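Quick one tonight, dinner is in the oven and I have maybe twenty minutes.

The blanket is at 696 stitches around. I know. I KNOW. It's a square from the center out, so every round gets longer and I have stopped looking forward to corners. Pattern is the Kasine throw, which says 6 balls of worsted for the small size. I'm on ball five and not feeling good about it. Went down a hook size after the swatch came out floppy, so that's probaly on me.

Yarn is the Rerora wool blend in oatmeal. Splits a little if you go fast. I go fast. Otherwise nice, soft enough, no squeaking on the hook. I had the leftovers from Carroll's hat (the gray one, with the earflaps he won't wear) and thought about using those for the border. Tried one side. Ripped it out. Too blue next to the oatmeal, looked like a dish towel.

So Saturday I drove over to the yarn shop in Brernudton to see if they had the same dye lot. They did not. Mirela Furtado was at the counter and dug through the back for me anyway, and found two balls one lot over. She says alternate rounds, old ball then new ball, and it blends. Did four rounds that way so far. I can see it in daylight but not under the lamp. Good enough - it's going on a couch.

Also, gauge. Somebody asked in the comments. 14 stitches to 4 inches in half double, unblocked. I haven't washed the swatch yet, I should, I'm not going to.

Worked out that the last stretch plus border is over 3,000 stitches. Wish I hadn't done that math. Blocking will have to be on the spare room floor because nothing else I own is big enough.

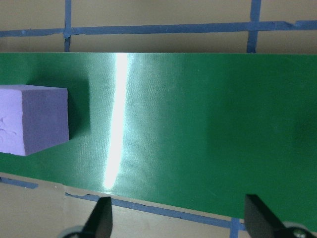 Green board and a bit of lavender foam.

Border is going to be plain single crochet, then crab stitch if my wrist holds up. No tassels. My sister wants tassels, she can make her own blanket.

Want it done before the end of May. Ok, timer's going, more when I run out of ball five.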